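# Chapter 4. Collecting Examples

*Reading for this chapter: your notes on grasping from Chapter 3, and the exercise sheet by Laiba Sethi.*

In the last chapter we wrote the rules for the gripper by hand. We told the arm where to go and when to close the fingers. For one box on one table this was enough. When we changed the box for a cup, the rules had to be written again.

In this chapter we take another way. We show the system many examples of a task, and the system must find from them what to do. The word *example* has an exact meaning here. One example is a full record of one attempt: what the camera saw at each step, what position the arm had, and which command was given. We call such a record an *episode*.

Most of our episodes come from a simulator. A simulator is cheap, and it doesn't become tired. It also gives us the true position of every object, and on a real table this must be measured. The price is that the shapes and surfaces are simpler than in life, and the student should keep this in mind when reading any result.

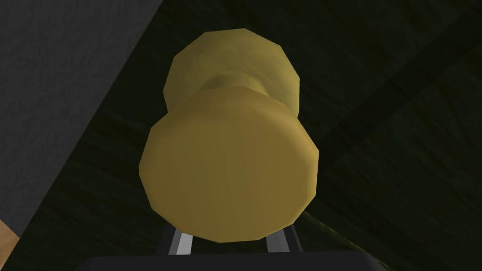

*Figure 4.1. Simulated view from close to the gripper, with a spool-shaped object above the two fingers.*

Look at where the fingers meet the spool in Figure 4.1. The lower rim of the near disc hides the place of contact. A learning system which receives only this view has to guess how the object is held. For this reason we save the finger positions together with each picture, and in Section 4.3 we add a second camera.

Throughout the chapter we use the Gerero set, which was prepared for this course. It has 1,000 episodes with 22 objects. Each episode was made by a person who moved the simulated arm with a hand controller. The set has two parts, called Odby and Vidov. Odby contains only successful attempts. Vidov contains also the failed ones, with a short note on what went wrong.

Beginners often want to delete the failed attempts at once. Please don't do this before you have read Section 4.4. In our first trial the system was trained on Odby only, and after a small slip it did not know how to continue, for it had never seen a slip.

## 4.1 What to write down

Before you record the first episode, decide the following points and put them in a file:

- the task, in one sentence
- the starting positions which are allowed
- when an episode begins and when it ends
- what counts as success

The last point needs the most care. Suppose the task is "lift the object." One student stops when the object leaves the table, another waits until it is held still.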